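Small Stitches: A Gallery
by Kavitha Annamalai

I learned to sew on pillowcases, and I have spent the years since finding out how little that counts for. Pillowcases hold still. They have edges. They forgive a thumb. What follows comes from the Drudbridge suture page, where we keep close-ups of needle and thread for people who like that sort of thing, a group now numbering 82, including my mother.

Click for full size, preferably not over lunch. 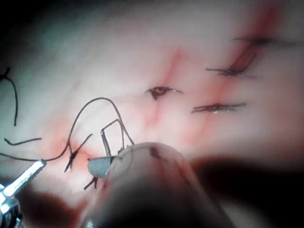
Four closed, and thread to spare.

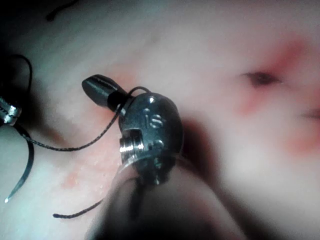
Braided thread, going the long way around.

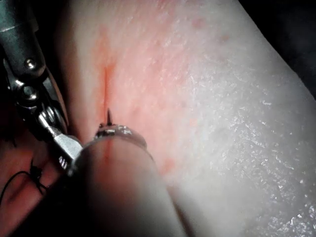
Needle, slit, and a bit of color.

Knots are where beginners come to grief, and I include myself for most of my first 2,000. You pull too hard and the edges pucker like a cheap hem; you pull too gently and the whole thing sags. Spacing is its own misery. The row in the first picture climbs a little as it goes, and I have a soft spot for it — mine used to wander off like a dog at a picnic. Then there are the tails. Trim them too short and the knot worries you all evening, leave them long and they get into the next stitch. The loose end in the second picture has started to fray at the tip, and a frayed end catches on everything, including your good mood.

The curved needle is the other thing people fight with. They push it straight, as if it were a darning needle, and it objects. Let the curve do the work and turn your wrist — the point comes up more or less where you hoped. In the third picture the dark point is up at the lower end of the slit, and I could look at that for longer than is probably healthy.

Thread notes, for those who write in: I like a dark braid on a pale surface, mostly for my eyes. Six inches more than you think you need is plenty. Past that you are just knitting.

More on Saturday, once I've sorted the folder.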